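3.2 Collecting the demonstrations

All of our demonstrations were given by remote control, inside the simulator, by people who had never driven a robot before they met ours. We were rather fond of this choice, although it cost us a good part of May. Sekar Yeoh and Afiq Siregar sat with each newcomer for the first 11 attempts, which were thrown away, and after that the person was left in peace to find a rhythm of their own. We ended up with 1175 recordings from 29 people, and kept 699 of them for training. The rest were set aside for long pauses, dropped objects or, in a few sad cases, a full disk.

The controls are those of the Prureck handset, with one change suggested by Khairul Krishnan: squeezing the trigger slows the arm as well as closing the fingers. People took to this very quickly – several asked for the slowing to be stronger still – and we left it in for the whole study. 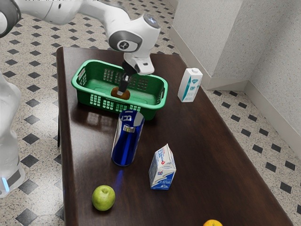 Figure 4. The arm at the basket during a demonstration in the simulator.

Reaching into a container was where our helpers differed most from one another, and where we learned the most from watching them. Some came straight down from high up, while others crept in over the rim and corrected as they went. The basket in Figure 4 stands near the far end of the table, with a large can in front of it, so a path kept low from the near side has the can to deal with before it ever meets the rim. We made no attempt to smooth such differences away, and the learner sees both habits just as they were given. Section 3.3 describes how each recording is split into shorter pieces.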